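2018年5月17日

連休のあとからばたばたしていて、気づけばずいぶん間があいてしまいました。前回の記事にコメントをくださったみなさん、お返事が遅くなってごめんなさい。味噌の仕込みの話はまた今度書きますね(順調です、たぶん)。今日は久しぶりに、通っているLerksteadの工房でやっている「腕に家事を教える」話の続きです。長くなると思うので、お茶でも淹れてから読んでください。

初めての方のために少しだけ。Lerksteadというのは、Grurkholmの駅から坂をのぼった先にある共同の工房で、木工の人も電子工作の人も縫い物の人もいて、わたしは最初、壊れた椅子の脚を直しに行っただけでした。それが、奥の机でロボットアームを動かしていたKamrul Ranasingheさんに「ちょっと持ってみます?」と操作用のハンドルを渡されて、そのまま居ついてしまったんです。アームにはFakirという名前がついています。わたしが来たときにはもうFakirだったので、由来は知りません。聞くたびに違う答えが返ってくるので、もう聞くのをやめました。

やっていることは、言葉にすると単純です。人が遠隔操作でアームを動かしてお手本を見せ、その動きとカメラの映像をまとめて記録して、あとで学習させる。記録のソフトはJanaka Jayasingheさんが書いたもので、Wuvemanceといいます。お手本ひとつぶんが一本のファイルになって、うまくいったら緑、やり直しなら灰色の印をつけて保存します。わたしはこの緑の印をつける瞬間が好きで、たぶんそのために通っています。

## お皿ひとつに、こんなに手こずるとは

いまの課題は「台所の机の上で、白い器を持ち上げてトレーに移す」です。

最初に聞いたときは、なんだ簡単そう、と思ったんですよ。毎日やっていますからね、自分の手では。ところが操作してみると、浅い器というのはつかむところが縁しかないんです。真上から行くと指が器の底にこつんと当たるし、横から行くと器のほうが逃げる。少し斜めに、片方の指を外側、もう片方を内側に入れて、縁をはさむ。人間なら何も考えずにやるあの動きを、わざわざ分解して、しかも毎回だいたい同じ調子でやってみせないといけません。

「だいたい同じ」がまた曲者で、Janakaさんに言わせると、同じすぎても困るのだそうです。器の場所も向きも近づき方も少しずつ変えて、でも迷いは見せない。お料理の先生が生徒さんの前で包丁を使うときって、こういう気持ちなんでしょうか。わたしは昔、母に卵焼きを教わったとき「適当に」としか言われなくて困りましたが、今なら母の気持ちもわかります。適当にやっていることを見せるのは、ほんとうにむずかしい。

机の上は、わざとにぎやかにしてあります。すっきりした机で教えると、すっきりした机でしか動けない子になってしまうので、まな板に半分に切ったレモンを置いたり、たたんだ布を置いたり、ライムを転がしたり。「Rabbit」と書いてあるクリーム色のトレーもその仲間で、隅っこで小さなうさぎが「hi」と言っています。これがかわいくて、操作に詰まるとついそちらを見てしまいます。うさぎはいつも機嫌がよさそうで、わたしが何度しくじっても「hi」です。

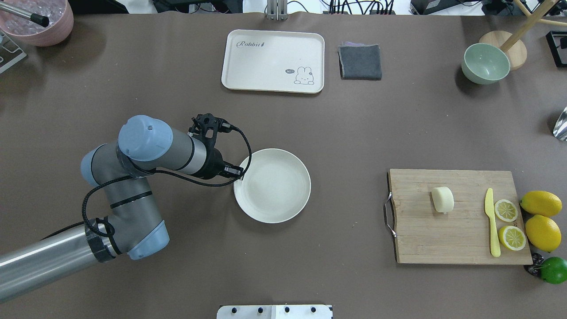
## 手のほうが先に覚えてしまう

遠隔操作を始めて6週間ほどになりますが、いちばん変わったのは、アームより自分のほうかもしれません。

最初のころは、画面を見て、考えて、それから手を動かしていました。だから全部がぎくしゃくするんです。器の手前でぴたっと止まって、うーんと考えて、また動く。記録を再生すると、その「うーん」がしっかり残っていて恥ずかしい。Kamrulさんは優しいので「丁寧ですね」と言ってくれましたが、学習させてみたら、Fakirもちゃんと器の手前で止まって考え込むようになっていました。あれには工房じゅうで笑いました。縫い物の席の人まで見にきて、「あら、あなたにそっくり」ですって。

それからは、始める前に一度、自分の手で動きをなぞることにしています。腕を少し回して、手首を傾けて、縁に指をかけて、持ち上げる。これを二、三回やってから操作に入ると、不思議と迷いません。はたから見ると、何もないところでお皿を運んでいる変な人ですけれど、工房にはもっと変な動きをしている人がたくさんいるので平気です。

それと、ハンドルを強く握らないこと。力んでいると肩が痛くなるうえに、動きが細かく震えるんです。自分では止めているつもりでも、記録のグラフを見ると波打っている。Janakaさんがグラフを指さして「ここ、くしゃみしました?」と聞いてきたことがあって、していませんでした。ただ緊張していただけです。今は一回ごとに手を離して、指をぶらぶらさせて、次へ行きます。

## 二つの目

カメラは2台ぶんの映像を見ています。上から机全体を見下ろすものと、手首についている小さなもの。最初は上のほうばかり頼りにしていました。だって全体が見えて安心ですから。どこにレモンがあるか、トレーはどっちか、ひと目でわかります。

でも、縁をはさむ最後のところになると、上からの映像では高さがつかめません。指が器の縁に届いているのか、まだ上にあるのか、じっと見てもわからない。そこで手首の映像に目を移すのですが、こちらはこちらで、近づくほど見えるものが減っていくんですね。さっきまであんなににぎやかだった机が、急に広い野原みたいになって、頼りになるのは器の白い曲線と、画面の下のほうにちょこんと出ている黒い指先だけ。慣れないうちは、ここで必ず迷子になりました。

わたしがつかんだコツは、指先を見ないで縁の線を見ること。縁の白い線が指と指のあいだに来るように、ゆっくり手首を回していく。線がまんなかに入ったら、ほんの少し下げて、閉じる。Kamrulさんは逆で、影を見ているそうです。机に落ちた影の濃さで高さがわかると言うのですが、わたしには何度見てもただの影で、そこは年季の違いかなと思っています。いつかわかる日が来るといいな。

面白いのは、手首の目で見ると、机の細かいところがやたらと気になることです。白い粒がぽつぽつ見えて、パンくずなのか何なのか、操作の途中でもつい「拭きたい」と思ってしまう。でも拭かずにそのまま続けるのがうちのやり方です。きれいな机でしか働けないお手伝いさんでは困りますものね。わが家の台所なんて、粒どころの騒ぎではありませんし。

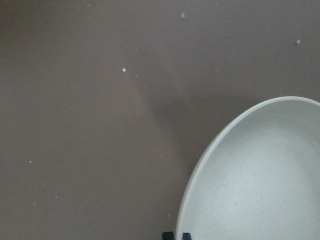
*手首のカメラから。白い器の縁と、下にのぞく黒い指先。*

この距離まで来ると、わたしは息を止めてしまう癖があります。止めると手が固くなるのでよくないのですが、なかなか直りません。最近は小さい声で鼻歌をうたうことにしていて、これがわりと効きます。曲は決まっていなくて、だいたいその朝にラジオで流れていたものです。Wuvemanceが音を録らない仕様で本当によかったと思います。

## 灰色の印のこと

やり直しの記録についても、少し書いておきたいんです。

はじめのうち、わたしは灰色の印がいやでいやで、失敗するとすぐ消したくなりました。器をすべらせたとか、縁の外で指を閉じてしまったとか、レモンにぶつかって机から落としたとか。レモンはよく落ちます。丸のままのは特によく転がって、一度など木工の席まで行ってしまい、かんなくずまみれで帰ってきました。

でもJanakaさんは、消さないでください、と言います。失敗そのものより、失敗しかけて持ち直したところがほしいのだそうです。器がずれた、あ、と思って手首を少し戻して、もう一度はさみ直した。そういう記録が混じっていると、Fakirも、ずれたときにどうすればいいかを覚える。まっすぐ成功した記録ばかりだと、ちょっとずれただけで途方に暮れてしまうんですって。

その話を聞いてから、失敗しかけたときに慌てなくなりました。むしろ「お、これは見せ場だ」と思って、ゆっくり持ち直すところをやってみせます。人に何かを教えるときも、こうできたらいいのにと思います。わたしは姪に自転車を教えたとき、ふらついた瞬間に大声を出してしまって、しばらく口をきいてもらえませんでした。

いちばん長かった記録は2194コマもあって、これはわたしが器と格闘した末にどうにかトレーの端に載せたときのものです。普段の何倍もかかっています。再生すると途中で影がふっと横切るのですが、それはあきらめかけたわたしが机に身を乗り出したせいで、Kamrulさんのお気に入りの場面になってしまいました。「ここで人間が出てくるのがいい」と言って、来る人来る人に見せています。やめてほしいです。

## 1201本目

先日、保存した記録の番号が1201になりました。きりのいい1200のときは誰も気づかなくて、ひとつ過ぎてから「あれ、越えてる」と。わたしたちらしいです。お祝いというほどでもないけれど、工房の流しでお湯を沸かして、持ち寄ったビスケットを食べました。Fakirの分はありません。

全部をわたしがやったわけではなく、三人で交代しながらです。再生してみると、誰が操作したか、動きだけでだいたいわかるんですよ。Kamrulさんは大きな弧を描いてゆったり寄せていくし、Janakaさんは直線でさっと行って、最後だけとても慎重。わたしは少し手前で一度下がってから前に出る癖があるらしく、ふたりには「会釈している」と言われています。そんなつもりはないのに、言われてみるとたしかにお辞儀しているみたいで、器に向かって「失礼します」と言っているような動きなんです。

学習した後のFakirには、この三人の癖がまざって出てきます。ゆったり弧を描いて近づいて、手前でちょっと会釈して、最後に慎重に指を閉じる。初めてそれを見たときは、なんだかじんとしてしまいました。親戚の子どもに、祖父の歩き方と叔母の笑い方を同時に見つけたときのような気持ち、といえば伝わるでしょうか。

成績のほうは、まあ、まだまだです。器がトレーの近くにあるときはよくやるのに、机の反対側に置くと、途中で方向を見失うことがあります。置くときに少し高いところで放してしまう癖もあって、あれはたぶん、わたしのせい。下まで降ろしきるのがこわくて、つい早めに指を開いてしまうんですよね。今週はそこを直すために、置くところだけを何度も練習しています。トレーの底に触れたな、と思ってから、ひと呼吸おいて開く。これも自分の台所でやってみると、普段どれだけ雑に置いているかよくわかって、夫に「最近お皿を静かに置くね」と言われました。

次は、たたんだ布を広げる課題に進みたいとKamrulさんが言っています。布! お皿であれだけ苦労したのに、ふにゃふにゃしたものなんてどうするんでしょう。Janakaさんはもう乗り気で、8月までには形にしたいそうです。わたしは家のふきんを前に、指二本でつまんで広げる練習を始めたところですが、四つ折りの一枚目だけをつまむのがもうむずかしくて、夕飯のしたくがちっとも進みません。

ふきんで何かいい方法をご存じの方がいたら、コメントで教えてください。指は二本まででお願いします。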